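Reactive dye bonds to cotton fiber under alkaline conditions, and a properly fixed red will survive years of washing. The trouble is the dye that never bonds. It sits in the yarn until water and detergent carry it out, and mills pay for the rinses that remove it.

Azlan Ngau ran the finishing line at Edcombe for 11 years. His practice was to rinse deep reds four times, with the last bath held at 90 degrees Celsius. Shorter schedules passed the shade check and failed later, usually on garments that paired a dark ground with white. 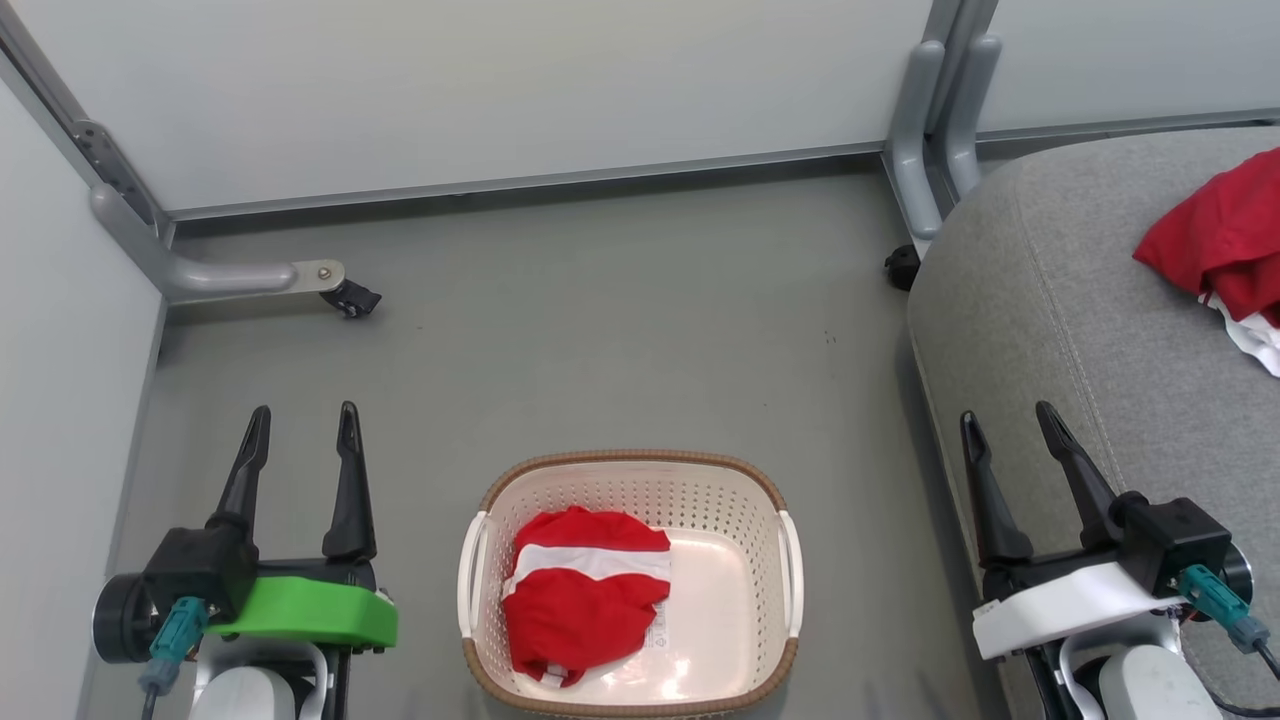
Gimeck, a testing lab, reviewed 2,217 complaints about color transfer filed through December. Nearly 90 percent involved a garment's first three washes. The standard test clips a strip of undyed fabric to the sample, agitates both in warm detergent and grades the staining from 1 to 5. Most buyers accept a 4.

Ngau considers the grade useful but incomplete. A test strip is removed promptly and dried flat, he notes, while a damp shirt left folded against itself keeps exchanging dye for hours.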